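首页 > 生活百科 > 家居与厨房 > 食物存放

冰箱冷藏室的整理

2018年11月4日　撰文：Iveta Malý

冰箱冷藏室的整理，指把食物、饮料和餐具按温度、重量和取用次数安排在冷藏室各层及门架上的家务活动。它通常与餐后收拾桌面连在一起，也常在采购之后进行。
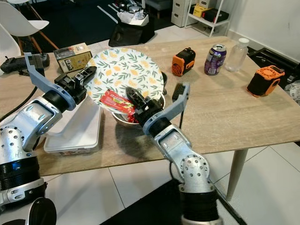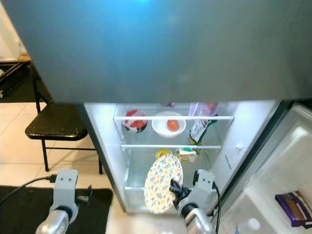
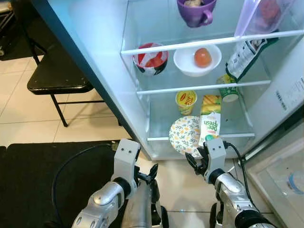
冷藏室整理在家务分类中一般归入食物保存，与清洗、除霜并列，但做法上更接近橱柜收纳。隔板把空间分成高度不同的几层，整理者首先要决定的是哪一层放高的东西，哪一层放矮的东西。杯、碗一类敞口容器宜放在伸手可及、能看清内容的一层，例如只装一个橙红色圆形果实的白碗，放在隔板上时四周应留出手指的位置，以免取旁边的包装袋时把碗带动。袋装食品容易滑倒，多靠侧壁直立。盘子若不盛食物，立着放比平放省地方，但下缘需要有东西挡住，靠近隔板前沿时尤其如此。

分区

常见的分区方法以层为单位。上层温度较为稳定，放即食食品和剩菜；中层放乳制品、熟食和开封后的酱料；下层放需要较低温度的生鲜，并加盖或装盒，防止汁水滴落。最下方的抽屉用于蔬菜和水果，两者数量较多时宜分开，因为部分水果释放的乙烯会加快叶菜变黄。

门架受开关门影响，温度波动最大，适合放瓶装饮料、调味品和巧克力一类包装完整的食品。鲜奶和鸡蛋虽然常被放在门架上，放在内侧隔板更为稳妥。门架的下格承重较好，大瓶应放在下格。

冷藏室的设定温度一般不高于4摄氏度。隔板上的物品不宜挤满，后壁出风口前应留出空隙，否则前后温差会加大，靠近出风口的蔬菜也可能冻伤。

容器与餐具

透明容器便于辨认内容，不透明容器则需要贴标签，写明品名和放入日期。金属碗导热快，适合短时间冷却凉菜，但不宜长期盛放酸性食物。陶瓷碗和杯较重，放在玻璃隔板上时应轻放。纸盘受潮后会变软，若用来托放食物，以当天取出为宜。

带图案的成套餐具有时被用作分类标记，例如柠檬花纹的盘子只盛水果，素色的盘子盛熟食。这种做法在人口较多的家庭中比较实用，前提是家中各人都知道其含义。

零食、方便食品和未开封的常温饮料原则上不需要冷藏。不少家庭仍把它们放入冰箱，或为口感，或因橱柜空间不足。此类物品应靠一侧集中放置，不占用中间的位置。

整理步骤

一般先清桌面，后清冰箱。桌面上的物品分为三类：需要冷藏的、需要清洗的和应当丢弃的。空瓶、空罐和包装纸先行处理，音箱、电线等与饮食无关的东西移到别处，再把要冷藏的食物集中到一处，一次放入，以缩短开门时间。热食应先散热，再加盖放入。

放入时由里向外、由下层到上层。保质期较长的放在里面，快到期的放在外面。高瓶和高盒靠两侧，矮碗居中，整层的内容便可以一眼看全。

调查资料

Katine家务研究小组的Cameron Fairweather曾就Kolstead和Iltov两地的冷藏室使用习惯发放问卷，收回有效答卷1,218份。问卷列出17种常见食品，请受访者标出各自的存放位置，其中8种的答案在两地之间差别明显，酱料和面包的差别最大。资料于次年1月编入Cosgrove版《家庭储藏手册》附录。该问卷未涉及冷冻室。

相关条目

食物保存；橱柜收纳；冷藏室除霜；餐具存放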